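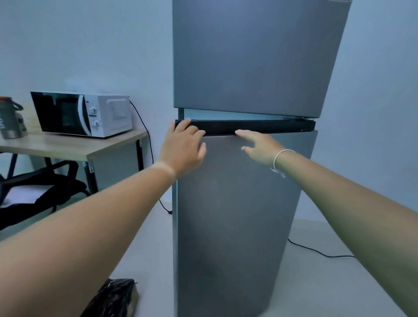

The fridge door fault is back. I wrote in October that we had it fixed, so this is partly a correction.

For anyone new, our robot learns kitchen jobs from recordings of people doing them. Opening a refrigerator is one of the jobs. Last Friday it ran the lower door task 81 times and stopped with a force alarm on 19 of them. The alarm is the one that trips when the wrist load goes over the limit, and after it trips the arm holds position until someone resets it. That last part is the bit I don't like. If the hand is still hooked in the handle channel when the alarm comes, it keeps pulling at whatever it was pulling at. On one run the whole fridge had come forward a little before Kobina hit the stop button. He was standing to the side, where we are all supposed to stand, and he was fine.

I spent the weekend reading the logs. My first guess was the gripper pads, and I was wrong. Marin had already swapped them on Thursday night and the new ones failed at the same rate.

What I found was in how the door gets pulled. A person puts fingers into the channel at the top of the lower door, and the other hand often goes flat on the door or near it. The seal lets go, and after that the pull drops to almost nothing. Our robot was copying the position of the hands and paying no attention to the force. When the seal held a bit longer than usual, the arm carried on along its path and the load climbed until the alarm.

The October fix only raised the limit. I signed off on that and shouldn't have. It hid the problem on easy days and made the hard pulls harder.

Changes so far:

The limit is back to the old value.

On an alarm the arm now goes soft and the fingers open. Dinesh wrote this in an afternoon and we tested it on a spare door with straps before going near a real fridge.

Build 3781 adds a pause if the door has not moved after the first pull.

Thirteen runs on the new build, no alarms. That is too few to mean much. Volker wants a full day of it before we take the straps off, and I agree with him.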